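Plimeck assembly shop, April floor meeting, minutes
Start 2:10 pm, break area
Present: Albane Fleury (chair), Pascual Sosa, Kolbrún Egilsson, Cristóbal Ojeda, Sebastián Godoy (notes), most of second shift
Absent: Bustos rep, sent regrets

1. Last minutes
Ok'd. One fix, Cristóbal's name was left off the training list. Added.

2. Chair cell
Pascual gave update. Order from Gundari is 2,049 chairs, first 500 due end of month. Cell is building legs onto seats, two arms, seat upside down, one arm holds it and the other brings the legs over. Output yesterday 148 against 31 the first day it ran on its own. Hand bench is still faster on a good day but not by much. 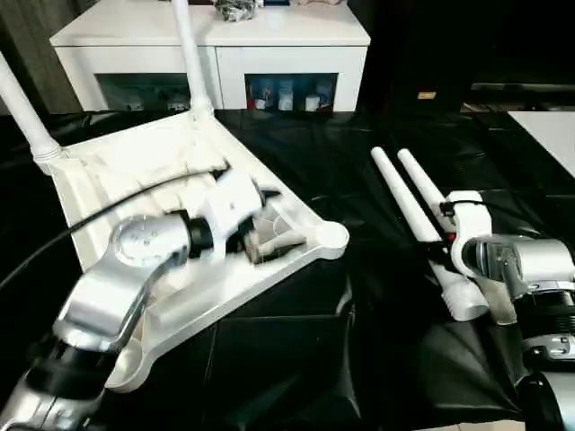
Main stoppage is still cross threading. Leg goes in crooked, cell halts, somebody has to walk over, back it out by hand and restart. Kolbrún says this takes her away from packing a dozen times a shift and it isn't in her job sheet. Albane agreed it should be. Will be written up as a proper task w/ time allowed, not "when you get a minute".

Cristóbal asked who decides if a crooked leg is scrap. Right now whoever gets there first. Pascual to post a rule by the cell. Until then, damaged thread = scrap bin, don't argue.

3. Jobs and hours
Long discussion, shortend here. Four people were on the hand bench before the cell. Two are now in packing, one on cell tending, one still at the bench for odd orders. Albane repeated no layoffs tied to the cell thru the end of the Gundari order. Asked what happens after that. She does not have an answer from Fernotum (owners) yet and said so. Several people not happy with that. Wants it minuted that she will ask in writing.

Pay grade for cell tending: Sebastián pointed out tenders are doing restarts, clearing and first checks at bench pay. Management to come back with a number. Second time this has been raised.

Overtime: packing is getting it now, bench lost it. Rotation suggested, two weeks on each. Show of hands, passed, a few against. Kolbrún draws up the list.

4. Safety
Nobody reaches in with the arms powered, incl. for a dropped leg. Two people admitted doing it. Stop button first, wait for the light, then reach. Pascual will redo the walk-through for both shifts, 20 min, on the clock.

Noise is better than the old air drivers, all agreed. Backs and wrists better too, Cristóbal says he's sleeping again. Standing and watching all shift is its own problem, stool requested for tender. Approved.

5. Questions from the floor
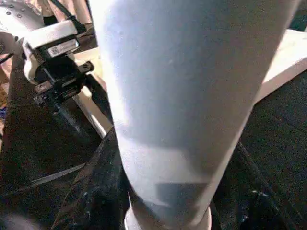

Will the people who tend the cell get trained to fix it, or just to restart it?
Restart and clearing first, for everyone on the rotation. After that two spots per shift for the repair course, sign up sheet on the office door, paid time. Seniority decides if too many names.

6. Actions
Albane: letter to Fernotum re jobs after Gundari, grade for tending
Pascual: scrap rule, safety walk-through
Kolbrún: rotation list
Sebastián: type these up, order stool
Bustos: quote for the repair course, Albane to chase

Closed 3:05. Next one same time next month, bring own coffee, machine is stil out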